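Skeria College Hands Provost Search to Outside Firm, and Faculty Want to Know Why

Skeria College will pay the recruiting firm Stilon to find its next provost, the school said in June, ending months of talk that the job would be filled from inside. The search is supposed to produce finalists by the start of spring term. Anyone who watched the last one may want to hold off on marking a calendar.

That search, run by a different firm, Flivmont, took 16 months and drew 152 applicants. The person hired left after 2 years. The college has never said what it paid, and a spokesman declined to give a figure for the new contract, calling the terms "standard for the field."

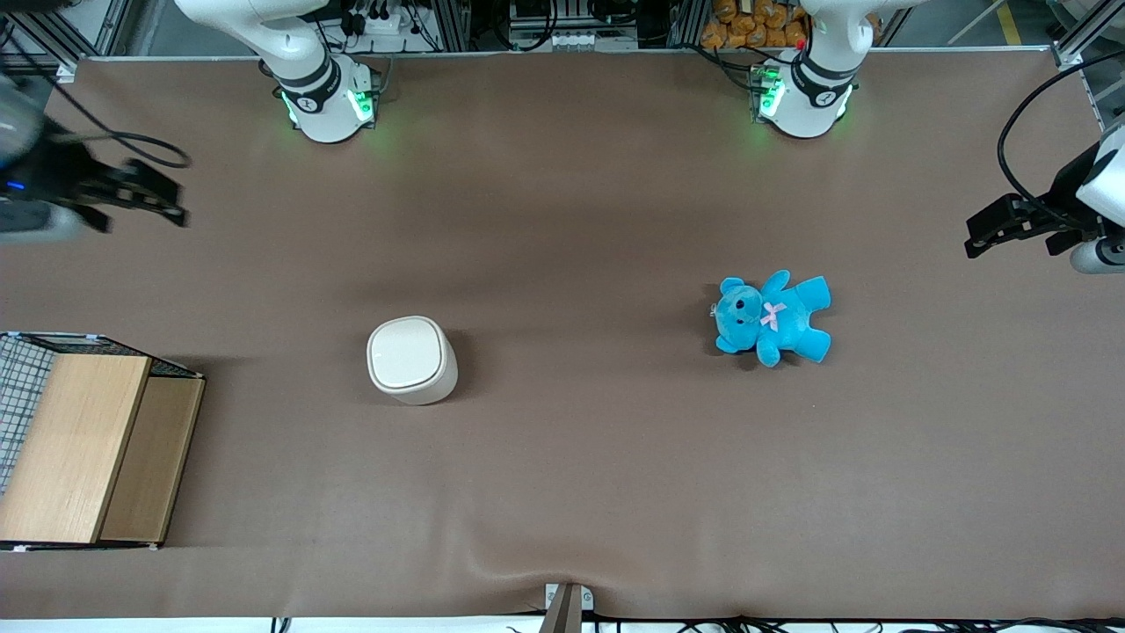 Stilon's pitch to the trustees leaned heavily on what it calls a "leadership fit index," a scoring system meant to predict how long a candidate will stay. The firm would not share the questions behind the score or say how many of its past picks are still in their jobs. The slides shown to trustees listed placements but gave no dates for any of them.

Zixuan Wei, who teaches economics and sits on the faculty senate, asked for those dates at an open meeting and was told they were confidential.

"If you sell a number that predicts how long people stay, you should be able to tell me how long people stayed," Wei said. "I don't think that's a hard request."

The senate has also objected to a closed finalist stage. Under the plan, names would go only to the president and a small group of trustees until an offer is signed. The firm argues that strong candidates drop out when their current employers learn they are looking. That may be true of some. It also means professors would meet their new boss after the deal is done.

Skeria, founded in 1883, has hired most of its provosts from its own faculty. The president's office says inside candidates are welcome to apply this time too, through Stilon's website.

A senate vote on the closed stage is expected in the fall. The vote is advisory.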